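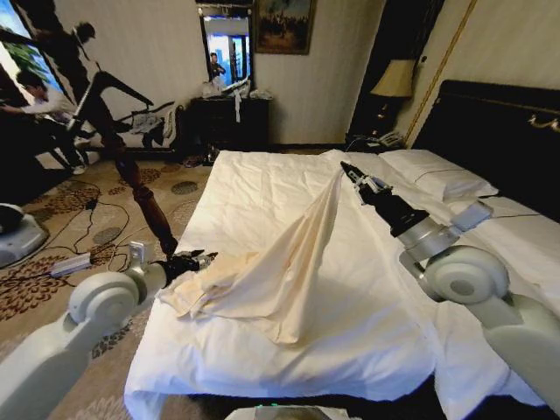 两条机械臂合起来,能不能自己把一张床铺好?

目前能稳定做到的是找到床单的一角、夹住、提起来、往床头方向拉开;塞进床垫底下和最后抹平这两步还得靠人接手,下个阶段主要就做这两件事。

好,Damian Danzer您好,Vanhove基金各位好!以下是Nisar项目到九月为止的进展。上一份报告您回信说"写得太像说明书了,看完不知道你们过得怎么样",所以这回我就照平时说话的样子写,啰嗦的地方您多担待。表格和票据另外寄过去,这里只讲事情。

先说大的

上次写报告的时候,Nisar还只是Kendine工坊角落里的一个铝架子,上面挂着两条臂,臂下面是一张折叠桌,桌上铺一块从家里拿来的枕套。那时候我们最得意的事情是能把枕套的一个角捏起来,再放下,再捏起来。我妻子来看过一次,看完问我:"然后呢?"

现在有"然后"了。两条臂装到了同一个底座上,能在真床边干活,用的是真床单,有弹性,有褶子,有洗过很多遍之后那种软塌塌的手感。这个变化比我预想的大得多。枕套铺在桌面上,桌子是硬的,夹爪往下压一点就碰到底,碰到底就知道该合了。床不一样,床垫会往下陷,你压它,它就跟着走,床单也跟着走,等夹爪合上,那个角早就溜到旁边去了。光是"在软的东西上捏软的东西"这一件事,就吃掉了我们这个阶段一大半的晚上。

另外一件大的:我们换了夹爪。原计划里写的是自己打印的两指夹爪,打了好几版,都能用,也都用不久。后来买了Vonico的一对现成的,黑色,手指可以单独拆换。这一笔超出了原来"夹爪"那一栏的数目,差额从"打印耗材"那一栏挪过来,我在邮件里问过您,您同意了,这里再记一下,省得年底对账的时候我们俩都想不起来。

底座的事

我知道您更想听手臂,可是底座真的折腾了我很久,请允许我抱怨几段。

两条臂伸出去提床单的时候,力臂很长。床单本身轻,拉起来也不重,麻烦出在拉到头的那一下:另一头被床垫压着,或者被枕头压着,或者被塞在床垫底下没抽出来,这时候床单忽然绷直,整台机器就往前一点头。第一次看到它点头的时候我正蹲在旁边插网线,吓得我一屁股坐地上了。

办法很土,加配重。工坊里有人做健身器材,剩了几块铸铁片,我用螺栓把它们固定在底座最低的一层。加完之后点头的幅度小了很多,但推起来也费劲了,过地毯边缘的时候尤其费劲。后来我又把前面两个脚轮换成了大一号的,推的时候终于不用两个人。脚轮是可以锁的,锁上之后我还是会在软件里限制手臂往前伸的最大距离,双保险。

走线也重做了。以前每条臂一束线,从肩膀后面垂下来,拖在地上,到插线板那里再合到一起。我承认现在地上的线还是多,电源、网络、急停,各有各的线,收工的时候卷线要卷半天。但臂上的那一段已经收进了编织套管,沿着臂身固定,每个关节处留了一个松弛的弯。以前肘部转到某个角度,线会绷住,然后电机报错,然后我骂人,然后重启。这个流程现在没有了。

走线和接头这一块总共花了500欧元,比我想的贵,贵在接头上。便宜的接头我买过,插拔多了之后接触不良,查故障查了整整一个周末的晚上(我还以为是软件的问题,把控制程序翻来覆去改了好几遍,最后发现轻轻按一下插头就好了)。那个教训之后我就不在接头上省钱了。

手臂和标定

两条臂各自都是好用的,难的是让它们知道彼此在哪里。左臂觉得自己在某个位置,右臂也觉得自己在某个位置,两边一对,差了一截手指那么宽。捏枕套的时候这点误差看不出来,一起抬一张大床单就很明显,一边高一边低,床单往低的那边滑。

我先是用尺子量,量了改,改了再量,量到最后自己都不信了。后来改成让两只夹爪同时去碰一根竖着的细杆,杆子固定在底座中间,从不同的姿势碰过去,碰完让程序自己去算两个肩膀之间的相对位置。做一遍大概是一壶咖啡的工夫。现在每次搬动之后都做一遍,搬动包括推过门槛,也包括有人不小心踢到底座。

还有一点,手臂自己会"垂"。伸得越远,末端掉得越多,这是结构的刚度决定的,我没有本事把臂换成更硬的,只能在软件里补。我在几个常用的伸展距离上各测了一次下垂量,中间的就按直线插值,够用。真要做到很准的话应该建一个完整的模型,我开了个头,目前搁着,先把能跑的跑起来。

夹爪和手指

这一段是我最想写的!

床单的角有一个讨厌的特点:它常常压在自己身上。洗衣房叠好的床单打开之后,边缘会有一小段向下卷,看起来是角,捏下去捏到的是两层。捏到两层也能提起来,可提起来以后展不开,只会提起一坨。我们试过先用一只夹爪压住附近的布面,另一只从侧面贴着床铲过去,指尖尽量放平,等感觉到布边抵住手指根部再合上。这样捏到单层的机会就大了不少。

为了让手指能铲进去,我把指尖的内侧磨出了一个很小的斜面,又贴了一层硅胶。硅胶太软会卷边,太硬又抓不住布,我买了几种不同硬度的小片回来,剪成指甲大小,一种一种贴上去试。最后留下的那一种摸上去有点像自行车内胎。贴硅胶的胶水也换过,普通的胶水过两三天就翘,翘起来的那个小角会挂住床单上的线头,一挂就抽丝。我家已经有一条床单因此退役,不在预算里,算我个人对科学的贡献。

夹持力也调过很多回。一开始总想着夹紧一点保险,结果夹得紧的时候,松手反而松不干净,布粘在硅胶上,夹爪张开了,床单还跟着走。现在是夹的时候用中等的力,放的时候先张开一点,手腕轻轻转一个小角度,再张到底。这个"抖手腕"的动作是我看自己铺床的时候学来的,我以前从来没注意过自己会这么做。

接下来是您一定会问的数字。同一张床,同一条床单,每次开始前由我把它揉乱再扔回床上,让机器找角、夹住、提起来并拉开。连着做20次,成功19次。失败的那一次捏到了两层,提起来一坨,程序没有发现不对,继续往床头拉,把枕头也带走了。我很高兴有这么个数字可以写进来,同时也请您别太当真:床是同一张,揉床单的是同一个人,而我揉床单的方式,按我妻子的说法,"很有规律"。换个人来揉,结果可能难看得多,这个测试我放在下个阶段。

遥控和自动

上回在电话里您问过,这机器到底有多少是自己干的,多少是人在后面操纵的。这个问题问得很好,我写清楚一点。

上面那组测试里,找角、接近、夹住和提拉都由程序完成,人手放在急停上,不碰别的。塞床单、换枕套、抹平,这些目前全部由人遥控,或者干脆由人走过去用手做完。遥控的时候操作的人站在床的另一边或者坐在旁边,手里拿着两个手柄,一个管一条臂。我遥控得不算好,左手尤其笨,一紧张就把左臂推到床沿上去了。有个来工坊学焊接的年轻人,玩游戏长大的,第一次上手就比我强,我受了一点打击,然后请他多来几次。

遥控得来的动作我们都录下来,之后拿去训练。录的时候要求慢,要求中间少停顿,这对人来说很别扭,因为人铺床的时候总在停下来看一眼,想一想下一个角在哪里。停顿太多,学出来的动作也跟着发呆,夹着一角床单悬在半空,像是忘了自己进屋要拿什么。我们后来在整理数据的时候把长停顿剪短,发呆的毛病好了大半,剩下的小半我还没找到原因。

软件的日常

写得少一点,知道您不爱看这一段。

控制程序从原来的一整块拆成了几块,每条臂一块,夹爪一块,看图像的一块,最后有一块负责协调。拆开之后的好处是其中一块死掉,别的还活着,手臂会停在原地保持姿势。以前是一死全死,手臂直接软下来,砸在桌子上,砸出过一个坑,那张折叠桌现在翻过来还能看到。

日志我也改了。以前的日志什么都记,翻起来要命。现在平时只记关键的几项:关节角度、夹爪开合、识别到的角在哪里、急停有没有被按过。出了问题再打开详细模式重跑。问题常常不肯重现,这是另一码事。

图像这一块,白床单放在白床单上,是最难的情况。上面那层和下面那层颜色几乎一样,边缘只有一条很淡的阴影,傍晚光线一斜,阴影就跑到别处去了。我最初的想法是换成有颜色的床单来做,简单得多,可是您当初批这个项目,看中的就是给小旅馆和护理机构用,人家的床单就是白的,米白的,洗旧了的白。所以还是老老实实做白的。奶油色的那条叠在纯白的上面,识别起来已经轻松许多,纯白叠纯白还不行,成功率我不好意思写,等好看一点再告诉您。

窗边的光也很捣乱。自然光从一侧进来,镜子再反一道,靠镜子那一侧的褶子会有两层影子。我试过在程序里压暗高光,有点用。也试过拉窗帘开台灯,更有用,可是以后总不能要求人家旅馆为了铺床先把窗帘拉上吧,上午正是要开窗通风的时候。

安全

急停有两个,一个在底座上,一个拖着线拿在手里。手里那个在谁手上,谁就不许同时干别的,这条规矩是我定的,也是我自己最先违反的(去接了一个电话,被当场说了一顿,说得对)。

手臂的速度限制在最大速度的一小部分,力也设了上限,碰到人会停。我用自己的小臂试过,碰上来像被人不轻不重地推一下,停住,等你走开。床沿和床柱倒是被碰过几回,有雕花的那种床柱尤其容易被肘部蹭到,因为我最初建的床的模型只有一个方盒子,没有柱子。后来把柱子也加进去了,加得比实际粗一圈,手臂绕着走,动作丑一点,木头不再遭殃。

手臂动的时候,床两侧不站人,要过去先按暂停。走线的地方尽量靠墙,跨线的时候抬脚,这条听起来傻,可是到目前为止整个项目唯一的受伤记录就是我被自己的电源线绊了一下,膝盖青了一块。

钱

总体上还在预算里。夹爪超了,打印耗材省了,两边基本抵掉。走线和接头的500欧元前面说过。脚轮、螺栓、套管、硅胶片这些零碎加起来比我记忆中多,零碎总是这样的。到写报告这一刻,"杂项"那一栏还剩100欧元,我想留着不动,手指的硅胶片过一阵肯定要再买。

Kendine的场地费按季度交,没有变化。工坊最近重新排了用电的时间,焊接和激光切割的人多在傍晚用,两边同时开的时候电压会掉一下,我们的控制器对这个很敏感,会自己重启。我跟大家商量下来,我改到早上七点来,那会儿工坊里安静,咖啡机也没人排队。一开始觉得早起要命,过了两个星期反而喜欢上了,脑子清楚,也没有人过来问"它什么时候能给我家铺床"。

有一件事想请您考虑:如果方便的话,下一笔款子能不能把"运输"单独列出来。现在每次把机器从工坊搬到有真床的地方,都是借朋友的货车,油钱我自己出,机器裹着旧被子躺在车厢里。一次两次没什么,下个阶段要去的地方多,老是借人家的车,我脸皮也不够厚了。数目不大,我在表格里写了一个估计,您看着改。

没做成的

上份计划里写了三件这个阶段要做完的事,有一件没做完,就是"把床单塞到床垫底下"。试过两条路。

头一条路是让一只夹爪把床垫的边抬起来,另一只把床单推进去。抬床垫需要的力远远超过这两条臂舒服的范围,抬起来一点点,关节就发烫报警。好的床垫都很沉,我以前铺床的时候没觉得,现在很有体会。

另一条路是做一块薄片,像蛋糕铲那样,把床单裹在薄片前缘,直接从床垫和床架之间的缝里插进去,再把薄片抽出来。这条路看起来有戏。用薄铝板做的第一块边缘太锋利,我没敢拿它碰床单;用塑料板做的那块插得进去,可抽出来的时候床单也跟着出来了,摩擦太大。我打算下一块在表面贴一层滑的材料,两面贴法不同,贴着床单的那面滑,另一面无所谓。安装的方式也得想,夹爪直接夹着薄片的柄会打滑,也许要做一个卡口。Vonico的手指是可以拆的,留了螺孔,正好用得上。

还有一个小的没做成:我答应过给您一段从头到尾不剪辑的录像。录了几遍,不是中途停了就是我自己出现在画面里挠头。下个阶段补。

下一步

顺序大致是这样:先把薄片铲做出来,在工坊的那张旧床垫上反复插,插到不再把床单带出来为止。同时让别人来揉床单,揉得越不讲理越好,把前面那个20次的测试重新做一遍,结果好坏都写给您。之后再去真房间。旅馆的房间和工坊差别很大,地毯是软的,底座会微微下沉,家具之间的过道也窄,两条臂张开的时候肘部要占很大一块地方。这些在工坊里模拟不出来,我试过用胶带在地上贴出家具的轮廓,可是胶带不会被撞疼,人也就不会小心。

枕套先不碰。我知道您在上次的回信里写了很想看到换枕套,我也想看!但是枕套要把一个软的东西塞进另一个软的东西里,还要一只手撑着口子,我估计那是另一个完整的项目。若您愿意,我们可以在明年的申请里谈它。

抹平倒是可以早点开始,我有个简单的想法:夹爪合拢,外面套一个毛毡的套子,从床中间往两边慢慢扫。家里用手抹也就是这么回事。难的是判断什么时候算平,人看一眼就知道,机器看白床单上的浅褶子,老毛病又来了。

有两个问题想听您的意见,回信或者打电话都行,早上九点以后我都在。

一个是您那边认识的护理机构,有没有愿意让我们去看一看他们怎么铺床的?不带机器,就人去,站在旁边看。我听说护理床的床单折角方法和旅馆的不一样,有人还躺在床上的时候也得换,那完全是另一门手艺。我们目前没有打算碰有人的床,可我想先知道人家怎么做,免得走歪了。

另一个是关于图纸公开。Kendine里有几个人想照着底座做一个,用途和我们没有关系,一个想用来搬花盆。我的意思是底座的图纸可以先放出去,手指的部分等斜面和硅胶的做法定下来再说。协议里写的是"项目结束后公开",提前放需要您点头。

票据的扫描件和表格一起寄,有一张五金店的小票字迹褪得厉害,我在旁边用铅笔抄了一遍。录像的事我记着呢。

祝好,也替工坊里早上七点的咖啡机问您好!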